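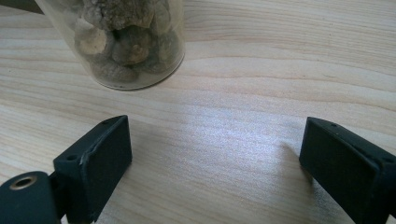 Pantry moths AGAIN – do I really have to bin the lot?
Kitchen & Pantry > Pests and storage
Views: 2,858

mallee_jen
Posting quick before school pickup. Moths. Third time since we moved to Voltosmont. Found webbing in the rolled oats Monday, then in the almonds, then in a packet of paprika which I didn't think anything would eat??

Did the full clean in September. Everything out, vacuumed the corners, vinegar on the shelves, new shelf paper. Was good for a bit and now there's one doing laps round the kitchen light every night.

Questions
– do I have to chuck stuff that looks fine
– are the Dustenik sticky traps worth it or a con
– is it coming home with me from Escobedo (we buy bulk there, love it, don't want to stop)

Husband says just freeze everything. Our freezer is the size of a shoebox and full of his bait.

gumboot_al
If it's webbed bin it. If it's not webbed, freezer for a week then back in a jar. Traps only catch the blokes so you'll still have eggs everywhere. Useful for knowing they're about, won't fix anything.

And lose the shelf paper. They get under it. Pulled mine up once and wished I hadn't.

Thanasis Moschos
Disagree on the traps. Two years with no moths here and all I did different was keep a Dustenik going in the pantry and change it when it says to. Fewer males, fewer eggs. It's not complicated.

Would not blame the shop either. Mine came in with birdseed. Check the birdseed, dog biscuits, anything in the laundry. People clean the pantry till it shines and there's a 2 kilo bag of budgie mix sitting open next to the washing machine.

gumboot_al
Two years with no moths and a sealed up new build mate. Come and try it in a weatherboard with gaps you can post a letter through.

mallee_jen
oh no. The chook feed. It's in the mudroom with a peg on it.

Thanasis Moschos
There you go.

prairie_dot
Canadian here, hope that's ok, we get the same little jerks. Cold garage all winter so I just stick the flour out there and forget about it. Not much help to you lot I realise.

What did help was getting off bags altogether. Everything gets decanted the day it comes home. They chew straight thru thin plastic, I've seen the holes. Cardboard is a joke to them. I went with clear ones so I can see what's going on without opening, and wood lids for the counter as I'm vain about it. Nuts, dates, the good rice. The colour of the lids goes with the table and that's as much thought as I put in.

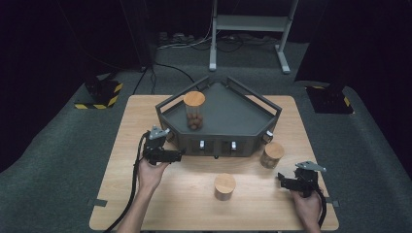 Folke Nyberg
Wood lids are only as good as the gasket. If there's no silicone ring, or it's gone hard, the larvae walk right in. They're tiny when they hatch, they'll go up the thread of a screw top. I'd put nuts in clip-top glass before anything else – nuts are what they like best, all that oil.

Test for any jar: fill with water, lid on, tip it over the sink. If it drips it's no good for moths. Dry it properly after or you've swapped one problem for another.

prairie_dot
Fair, I do replace the rings. Might try the sink thing tonight. Bit scared to.

sandgroper_kaz
Bay leaves!! My nan swore by them. One in every jar.

gumboot_al
My nan swore by them too and her flour moved.

sandgroper_kaz
lol ok well mine didn't. I still do it. Smells nice at least

mallee_jen
Has anyone used the Prornov tubs? They're on special at the hardware, 50 bucks for the set. Seem solid but the lid is push-on.

Folke Nyberg
Push-on is fine if it's tight and has a seal right round. Had Prornov for years for the baking stuff, no complaints except the big ones stain if you put turmeric in. Wouldn't pay full price.

Thanasis Moschos
Save your money, wash out some jam jars. 50 dollars for a bit of plastic is mad.

sandgroper_kaz
Jam jars don't hold 5 kilos of bakers flour Thanasis

mallee_jen
Ok update, sorry for going quiet, kids had gastro. Long one, typing on my phone so forgive the spelling.

Chook feed was THE source. Opened it outside and it was basically a cocoon. Whole bag gone, went to the tip, not our bin. The feed now lives in a metal rubbish bin with a bungee over the lid.

Then did the kitchen. Took everything out to the big table and sorted into keep, freeze and chuck. Bit brutal with the chuck pile. Anything in paper went. Anything I couldn't remember buying went. Lost 300 grams of pine nuts which hurt more than the rest put together, have you seen what they want for them now.

Freezing in shifts. Husband has moved the bait to his brother's, a miracle. A week per batch, label on each with the day it went in or I loose track.

Shelf paper is out, Al was right, there were casings under the back edge. Went along the shelf pin holes with a cotton bud and hot soapy water, then the hinge cups, then the groove where the door meets the frame. Found grubs in the pin holes. Wiped the table down as well and let it dry before anything went back on it. 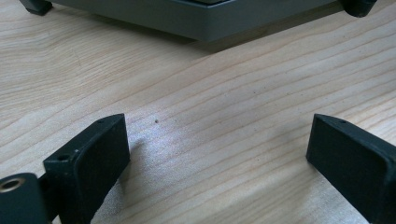
Jars got the sink test too. Three of mine failed, all the cheap screw tops, so they're for buttons and screws now. Bought the Prornov set in the end, and one Dustenik trap for inside the door so I can see if numbers drop. Going to write the count on the calendar each week. Will report.

Still shopping at Escobedo. I asked the girl there and she said they freeze the nuts before they go out on the floor, but the grains they can't, no room. So grains go straight in my freezer, nuts I'm trusting. Maybe dumb.

gumboot_al
Not dumb but I'd freeze the nuts as well. Sat in an open bin all week with every other customer's scoop in it.

Thanasis Moschos
Good result. Told you re the trap.

gumboot_al
It was the chook feed!! The trap's been up five minutes

Thanasis Moschos
And who said check the feed.

gumboot_al
You said birdseed

Folke Nyberg
Chooks are birds.

One more thing Jen, look at the tops of the walls where they meet the ceiling. The larvae climb up there to pupate, a long way from the food sometimes. Also behind the clock, inside curtain hems. You'll get a straggler or two for weeks even when the food is clean, don't panic and start over. Just squash it.

prairie_dot
Did the sink test. The date jar leaked all over my socks. Ordering rings.

mallee_jen
Behind the clock. Two of them. I hate this. Thanks Folke

sandgroper_kaz
Does anyone know if they eat tea? Asking as there's something in my tea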